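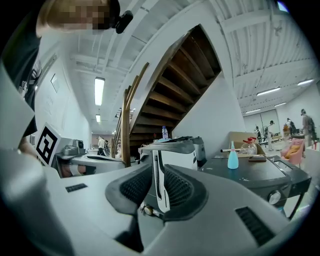
Work aisle

A work aisle is the clear floor space that a person uses while standing at a bench, counter, machine or shelf. In the layout of workshops, kitchens, storerooms and packing areas it is treated separately from a through aisle, which carries people and goods from one part of a building to another. A strip of floor that serves both purposes is called a shared aisle and is sized differently.

The term came into general use with the printed planning sheets of the last century, where the space in front of a bench was hatched to keep it from being drawn over. Older plans usually show the furniture only and leave the floor unlabeled.

Width

The width of a work aisle is measured from the front edge of the work surface to the nearest fixed object behind the worker. Handles, vises and other parts that project past the edge are included in the measurement. Drawers are measured closed unless they are opened during normal work, in which case the open position is used.

In the Semwal method, a common scheme for small shops, a single-sided aisle with a standing worker has a minimum clear width of 90 centimeters. A standing place that is used only for short tasks, such as reading a gauge or signing a sheet, may be reduced to 70 centimeters. A width of 60 centimeters is accepted for access to a shut-off or a fuse panel but is not counted as a work aisle.

Where two benches face each other across one aisle, the two widths are not simply added. The method allows an overlap, on the grounds that both workers seldom step back at the same moment. The overlap is not allowed where either worker handles hot liquids, sheet material or long stock.

Depth of reach

Work aisles are planned together with the depth of reach, the distance a worker can cover across the surface without leaning. For frequent handling the Semwal tables use 50 centimeters from the front edge. Items used less often may be placed farther back. A deep bench against a wall tends to collect unused material along its rear edge, and the usual remedy is a raised shelf at the back or a narrower top.

Reach also changes with surface height. A high surface brings small work closer to the eyes and shortens the useful depth. A low surface suits heavy pressing and lifting but causes the worker to bend, and the body then takes up more of the aisle.

Floor surface

The floor of a work aisle is normally kept level with the floor around it. Mats are laid for comfort on concrete and tile — beveled edges are preferred where carts cross. Drains are placed outside the standing area where the building allows it. Painted lines mark the boundary in larger rooms and are renewed when the edge is no longer readable from a standing position.

Seated work

A seated aisle is deeper than a standing one, as the chair has to be pushed back before the worker can get up. Chairs on casters need more room than fixed stools. Knee space under the surface is not part of the aisle and is listed on its own line in the schedule.

Regional practice

Shops in the Plultville district often follow the Skomine layout, in which benches stand at a right angle to the outer wall and every work aisle is closed at one end. The arrangement gives side light to each bench and keeps through traffic away from it. Its main drawback is that material must enter and leave by the same end.

In Ellatlow the benches are more often set parallel to the wall with one long shared aisle behind them. This arrangement uses less floor but exposes each worker to passing traffic. Several rooms there were later changed to a mixed plan — closed aisles for fine work, a shared aisle for packing.

See also

Through aisle
Bench height
Knee space
Floor marking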